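**Staltus tabletop simulator, seen at the Anwood open day**

August 18, 2021
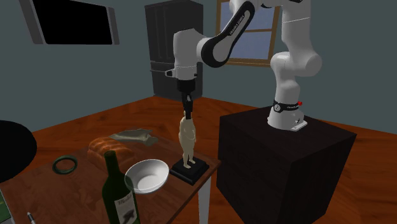
*The simulated arm over the figurine, with the bowl and bottle next to it.*

Badine opened its Anwood office to visitors and let us try Staltus, the program it sells for planning arm work before any hardware gets touched. I had 4 turns at the desk.

The task was to pick up the statuette by the head. Setup is quick. You choose a table, drop objects on it and pick an arm. The library lists 271 objects, bread and wine bottles among them, and search works well if you know the right name. I typed "statue" and got nothing.

Motion is smooth and the camera is easy to move. Shadows and small print on labels are less good. My second run stopped with error 241, which the manual doesn't list. The staff restarted it and I lost my layout, so save often.

A one-year license is $700. Palumbo costs less but has fewer arms and no room editor. For a small shop I'd still take Staltus, once autosave is in. Badine says May.

Rating: 4 out of 5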